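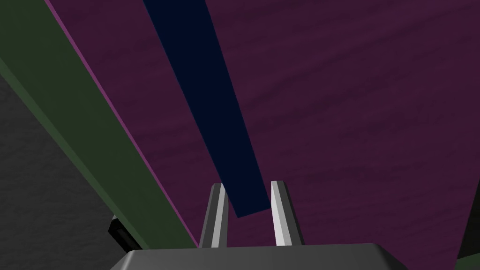
Breltmont weekly to leave Rirent Street office

2025-11-15

The Breltmont Record will move out of its Rirent Street building at the end of the year and set up in a smaller space above the former credit union on Pleson Avenue, publisher Trevor Paquette told staff this week.

The paper has worked out of the Rirent Street address for 70 years. The building was put up for sale in August and has been bought by a dental practice that plans to renovate the ground floor and rent out the second.

Paquette said the decision came down to heating bills and empty rooms. The press was removed long ago, the darkroom has been used for storage, and the classifieds counter has been open only on request for some time now.

"We're heating a pressroom with no press in it," he said. "The staff we have would fit in the old mailroom, and on cold days that's where they go."

No jobs will be cut as part of the move, and the paper will keep its current publishing schedule. The print edition will continue to be trucked in from an outside plant, as it is now. Subscribers don't need to do anything, and the phone number and post office box will stay the same.

The largest item still to be settled is the archive. The Record holds 321 bound volumes of back issues, most of them on steel shelving in the basement. The new office is up a flight of stairs and the landlord has advised against putting that much weight on the floor.

Breltmont's public library has agreed to take the older volumes, including the full run from the paper's first decade in the building. They will be kept in the local history room and can be viewed by appointment. The remainder will go into a rented storage unit until a permanent place is found. Paquette said the paper would keep ownership of the whole collection and would not allow any of it to be sold or broken up.

Some of the volumes are in poor shape. A burst pipe in the northeast corner of the basement damaged the bottom shelf a few winters back, and 2 volumes could not be opened afterward. The library has microfilm covering part of that period, though a few issues appear in neither collection. Readers who have kept old copies at home are being asked to get in touch with the library's front desk.

Managing editor Linh Đỗ said the newsroom has been clearing desks and filing cabinets since the end of summer. Negatives and contact sheets are being sorted by year and boxed for the library. Personal files left behind by former reporters are being set aside for pickup.

"There are notebooks in there from people who retired before I was hired," Đỗ said. "If one of them is yours, please come and get it. We can't take it with us."

The paper is preparing a special section on the building, to be inserted in the last issue put together on Rirent Street. It will run 88 pages, the thickest the Record has produced in many years, and will reprint front pages along with letters, ads and photographs. Former employees and carriers are invited to send in short recollections. Submissions should be kept to one page and can be emailed or dropped through the mail slot.

Not everything will go along. The oak counter from the front office is staying with the building at the buyer's request. The neon sign over the entrance, which hasn't been lit since a windstorm cracked the tubing, will be taken down and offered to the regional museum. If the museum declines, it will be sold.

Office furniture, including drafting tables, light tables and a number of typewriters, will be sold from the loading bay before the move. Dates will be printed in the paper. Cash and e-transfer will be accepted, and buyers will have to arrange their own hauling.

The front office will keep its regular hours until the final week of December, when it will close for the move. It is expected to reopen on Pleson Avenue early in the new year, with the entrance at the side of the building beside the parking lot.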